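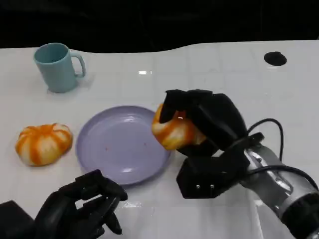 Right hand with a striped pumpkin over the plate, left hand parked in front

From: Joar Tangen
To: the home automation list
Date: Mar 6, 2018
Subject: Re: So when do I get one that sets the table?

On the list, Tveit wrote:
> I've been promised a kitchen robot since I was a kid. My dishwasher
> is still the smartest thing in the house and it can't even load
> itself. Is anybody here close to a machine that could clear up after
> dinner, or should I stop asking?

Don't stop asking! But keep the dishwasher.

I've been working with a two-handed setup at Zistholm, and table stuff is most of what I do with it. One lavender plate, one teal mug, a couple of orange and white striped pumpkins, white table. Sounds like a toddler's tea party, and a toddler would still beat us on speed by a mile. A single pick and place takes 17 seconds when I let it run at the pace I trust.

Last week I ran 229 tries at getting a pumpkin onto the plate and 200 of them ended with it sitting where I wanted. I was pretty happy with that until my wife asked if I'd hire a waiter who dropped the other 29. (I would not.)

The pumpkins are kind of friendly to the fingers, being squat and lumpy — you come down from the top and curl around and there's plenty to grab. The mug is where I lose my evenings. Going for the handle means the hand has to come in from the correct side, and if the mug gets turned even a little the whole approach has to change. And a shiny table is no help at all, my vision code keeps getting excited about reflections. I tried the Plukex grasp planner for that and it got better, then I moved a lamp and it got worse again.

The other thing is that the left hand mostly just waits its turn. I'd love to have it steady the plate while the right one works, but getting the two to share a space without bumping is a whole project, and I've put that off until April.

So for your dinner question: one item at a time, known objects, me standing by with the stop button, yes. Gravy, forks in a pile, a wet glass, no way, not this year. If anyone has run Delido with two arms I'd like to hear how you set up the keep-out zones, mine are 40 mm and it feels like too much.

Joar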